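Home | Events | Riders | Contact

Oston Cable Park: riders wanted for March coaching trial

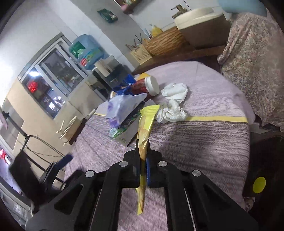

Yevdokiia Stelmakh said last season's sessions got her landing inverts within two weeks, and she'd do it again.

We need wakeboarders of any level, 16 and over, for morning sets from 7:30. Bring your own vest and helmet. Boards can be borrowed. Fee is $60, refunded if we cancel for wind. Email Urho Laitinen with your stance and experience.

Shares 483 | Comments 6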